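Shared workroom: what to do about the tall white cupboard and the coats
Reading time: 3 minutes

ledesma_upstairs
I have inherited the job of making our shared workroom usable. We rent it between 15 of us, upstairs at Ernimgate, and it has one proper cupboard. The cupboard is tall, white, two doors, perfectly decent. Inside it are paper cups, a projector screen, three kettles (two dead) and a box marked MISC that I'm not brave enough to open. Meanwhile everything people need during the day lives on the chairs. I'd like coats in the cupboard and the rubbish out of it. Has anyone done this without starting a war? 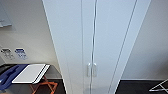
My first thought was to put a rail across the inside and give the whole left half over to coats. My second thought was that the handles sit right next to each other in the middle, so everyone opens both doors at once like they're arriving at a ball, and whoever is standing behind them gets it in the elbow. Budget is £126, and I'd like some of it left.

Crescencio Cervantes
Rail, yes. Half the cupboard, no. Fifteen winter coats will not go in half of anything. Give coats the lot and put the kettles in a skip.

pegboard_pat
Disagree. Coats in a closed cupboard smell of dog by March. Hooks on the wall, done in an afternoon.

ledesma_upstairs
The wall beside it has two plates on it about halfway up, and I'm not drilling anywhere near those. There's a grey panel higher up as well. I asked the landlord whether we could move it and got a reply consisting of the word "no".

pegboard_pat
Freestanding coat stand, then. I had an Estora one for nine years and it only fell over when people used it.

Apinya Wiriya
I looked after a room like this for two years. The trouble is distance. People walk in, pick a seat and shed everything on it, and they will not walk back across the room for the sake of your cupboard. Whatever you choose, put it by the door.

ledesma_upstairs
It's a fair point, but the cupboard weighs as much as a pony and it's staying where it is.
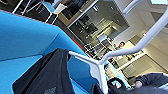 The chairs are the real battleground, I'll admit. We bought comfortable ones and people treat them accordingly. The bright turquoise one is the best seat in the building and it's also where dark grey things go to be draped, so on any given morning the choice is to sit on someone's belongings or perch on one of the white-framed seats like a parrot. I've moved things off it myself and been looked at.

Crescencio Cervantes
Get rid of the turquoise chair. Problem solved.

ledesma_upstairs
I would sooner get rid of the fifteen people.

pegboard_pat
Over-door hooks on the cupboard! No drilling, nothing to fall over.

Apinya Wiriya
Those stop the doors closing if they're the thick sort. Utus do a thin one, but check the gap at the top first. And I still say by the door.

Crescencio Cervantes
Also, a coat hung on a cupboard door means you can't open the cupboard without wearing it.

pegboard_pat
Some of us open doors gently, Crescencio.

ledesma_upstairs
Right. I'm getting a cheap stand for by the door and a rail for the cupboard, and the projector screen can go home with whoever claims it. Will report back. I opened the MISC box this evening, by the way – it was full of coat hangers.

Back to top | Contact the moderators | Posts remain the copyright of their authors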